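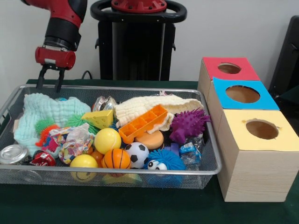 Qui sommes-nous

Loureiro est un distributeur d'articles pour la petite enfance et pour les animaux de compagnie. La société ne vend pas aux particuliers. Ses clients sont des crèches, des animaleries et des pensions, livrés depuis l'entrepôt de Makdale.

Le catalogue comprend 3593 références, réparties en deux divisions : Evton pour le textile (langes, couvertures, gigoteuses) et Stulis pour les jouets et accessoires.

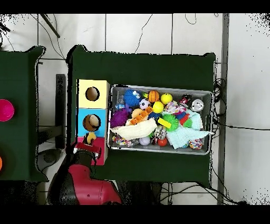
Chaque référence dispose d'une fiche technique : composition, dimensions, masse, consignes d'entretien, conditionnement. Les fiches sont révisées en juin, avant l'édition du tarif. Toute modification de composition entraîne un nouveau code article – l'ancien code reste consultable dans l'espace client.

Le réassort est calculé par point de commande. Le taux de service retenu comme objectif est de 97 % des lignes expédiées complètes. Les reliquats sont livrés sans frais de port, sauf demande d'annulation écrite.

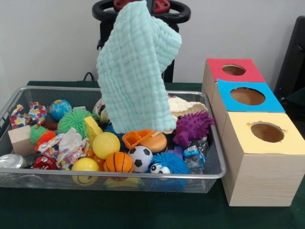

Mousseline vert d'eau et jouets en panier métallique.

Organisation

La direction est assurée par Salvador Antunes, qui supervise aussi les achats de la division Evton. Le service commercial traite les demandes d'ouverture de compte sur présentation d'un justificatif d'activité. L'enlèvement sur place est possible le samedi matin, sur rendez-vous – quai 2, accès par la cour.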